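Gavin asked me the other week why I'd gone so quiet on here, and the short answer is that I've been wrestling with a single idea since November and I didn't want to write about it until I could explain it to him over a cup of tea without drawing anything on a napkin. Well, we had the tea, and I only used one napkin, so here goes!

The idea came out of a grumble. When you teach a two-armed robot by demonstration, you steer it through a job again and again, and then you train a policy on the recordings. Everybody knows you want lots of demonstrations. What we kept arguing about at Baird (Monique and I mostly, with Sivaprasad refereeing) was whether it matters how messy the table is while you're recording them. Our early sets were very tidy. One object in the middle, plain cover, nothing else in sight. The policy we got from those was lovely to watch until somebody left a pen behind, and then one hand would drift off toward the pen like a toddler at a market stall.

So Monique suggested we stop tidying. We kept the same tasks and the same 25 demonstrations for each, but before every recording we'd scatter a few things that had nothing to do with the job, whatever came out of the stationery cupboard or the tea room. Half the objects are awkward on purpose — clear plastic is miserable for depth, and anything that's round and lying on its side is an invitation to roll.
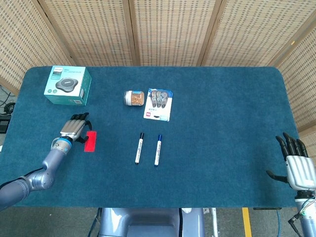
The other half of the method is the part I'm proudest of, and it's a bit fiddly, so bear with me. We label each recording with the target object only, and during training we randomly hide patches of the picture that don't touch the target. The network gets a small penalty if its chosen action changes when one of those patches goes missing. In everyday words, we're telling it that if the jar isn't your business, then your hands shouldn't care whether the jar is there. Sivaprasad called it the "mind your own business" term in a meeting and I'm afraid the name has stuck, although it's going into the write-up as Narkgate, after the street our old lab was on.

Now for the result. On tables with clutter the robot had never met, the tidy-trained policy managed 2 good grasps out of 25. The one trained on messy tables with the extra penalty managed 17. I made Monique run the whole lot a second time, partly out of caution and partly (I'll admit) for the pleasure of watching it. Same score, which surprised us both.

It still has its troubles. It's slow to commit when two things of the same shape and nearly the same colour are side by side, and it'll hover there dithering until the timer runs out. Catriona thinks the penalty is too strong for lookalikes, so that the policy has learned to ignore a neighbour it really ought to be comparing against. I'm inclined to agree with her. We're going to try softening it for anything within a hand's width of the target, and I'll write that up whichever way it goes.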